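The Ristard 47 Countertop Can Chiller
Posted in August by the Wulgate Kitchen shop desk
389 shares | 41 comments

I have wanted to put a proper can chiller in the shop for years, and I kept sending the samples back. Too loud, too tall, doors that swung open if you walked past them with any enthusiasm. Then the Ristard 47 arrived on a Friday, I plugged it in next to the register, and it has been there ever since (you're welcome to come and poke at it).

So let me tell you what you get for your money, and a few things I'd want to know if I were the one buying.

What it is

It's a small fridge made for drinks and very little else. It holds 47 standard 12-ounce cans if you take out the bottle rack, which is where the name comes from, and 41 if you leave the rack in. The shelves are coated wire and they lift straight out, no clips, no swearing. The door has a real gasket and a little magnetic catch, and you can switch the hinge from right to left with the screwdriver you already have in the junk drawer. It took me the length of one radio song and part of the commercials.

The footprint is the part I love. It fits on a normal kitchen counter under normal cabinets, though you do want to leave a hand's width behind it so the back can breathe. Please don't shove it into a tight corner! It will run all day and you'll write me a grumpy email.

What it's like to live with

Quiet. I can hear it when the shop is closed and the lights are off, and that's about it. There's a soft click when the compressor starts, then a hum like a laptop. I wouldn't put it in a bedroom, but I know a couple of you have, and you seem happy.

It takes its time on the first day. Load it in the morning with cans straight from the pantry and you'll have properly cold soda by dinner, or by early afternoon if you only fill the top two shelves. After that, topping up a few at a time is no trouble at all. If you dump in two whole cases an hour before a party, well, get a bag of ice too.

The dial goes from 1 to 7. I keep mine on 4. At 7, cans touching the back wall can turn slushy, and a frozen soda can is a mess you only want to clean up once. (I've done it. The bottom shelf was sticky until the end of the weekend.)

The inside light is a warm white and has its own switch, so you can leave it off. I leave it on, I think it looks cheerful.

Which size to order

We carry the 47 and its bigger sister, the Ristard Tall. Go for the Tall if you drink a lot of wine or those big bottles of iced tea, as the 47 only fits bottles lying down. For cans, I'd stick with the 47. It's cheaper to run, easier to carry up the stairs, and it leaves you room for the toaster.

Both come in white, cream and a dark green that looks better in person than it does on the website. The green ones sell out first. If you see it in stock and you're hovering, stop hovering.

What's in the box

One chiller, three wire shelves, the bottle rack, a drip tray, a hinge cover for whichever side you're not using, and a booklet that is fine. The cord is on the short side, so measure to your outlet before you pick a spot.

Will your cans fit?

Regular 12-ounce soda cans, yes, standing up on every shelf. Slim seltzer cans fit too, and you'll squeeze in a few extra. The 16-ounce tall ones need the middle shelf out. Foam sleeves are the one thing that trips people up, so leave those on the counter until you're ready to drink. They take up space, and they slow the cooling down something awful.
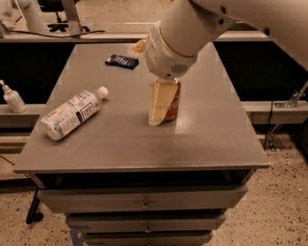

Cleaning it

Unplug it first and let it come up to room temperature. Warm water and a spoonful of baking soda will do the walls and shelves. Skip the scrubby side of the sponge on the door, it leaves marks on the cream finish that you'll see every time the sun comes in. Wipe the gasket too, right down in the folds, as that's where the crumbs go. How crumbs get into a drinks fridge I couldn't tell you.

The drip tray slides out from underneath. Check it every couple of weeks in summer, more if your kitchen gets muggy.

Delivery and returns

We ship with Baptiste Freight, and they'll bring it to your front door but not up the stairs. If you're near our Trondton store you can pick it up yourself, and it fits on the back seat of a small car (upright, please, and let it stand for a few hours before you plug it in).

You have 30 days to change your mind. Keep the box and the foam corners until you're sure. The warranty is two years on the whole thing, and shelves and door seals are sold separately if you ever need a spare. Just tell us the number on the sticker inside the door.

We've sold 2,309 of these now, and the question I still get most is whether you can keep cheese in it. You can! It'll be fine on 4, on the top shelf, wrapped up well. I wouldn't put milk or raw meat in there, though, the temperature moves around too much when the door gets opened all afternoon.

The next batch of green is due at the end of the month, and you can leave your email at the register or on the order form to get a note when it lands.

41 comments | Share this page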